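Gripper recordings withdrawn after width readings drift

Wednesday, February 22, 2023

Nuvstead has withdrawn 19 desk-task recordings made with its hand-held grippers after a fault in the finger width signal. The affected files cover short pick-and-place work with a computer mouse and contain 3844 seconds of data.

Dima Twal found the error while checking logged finger width against video. In 2 units the logged value kept falling after the fingers had closed on an object. A policy trained on such data could command the fingers to squeeze harder than needed.

Nizar Ghanem traced the drift to a loose set screw on the encoder shaft. No injuries or damaged items were reported. Both units are out of service until the screws have been replaced and the zero point set again.

Operators should close the empty fingers fully before each session and confirm a zero reading. If the value is off, stop and tag the unit. Desk-task recording continues with the remaining grippers. 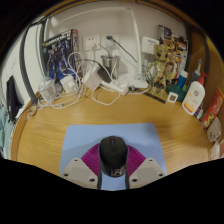

Service notices

Encoder screw replacement: contact Issa Dabbas, Randstead workshop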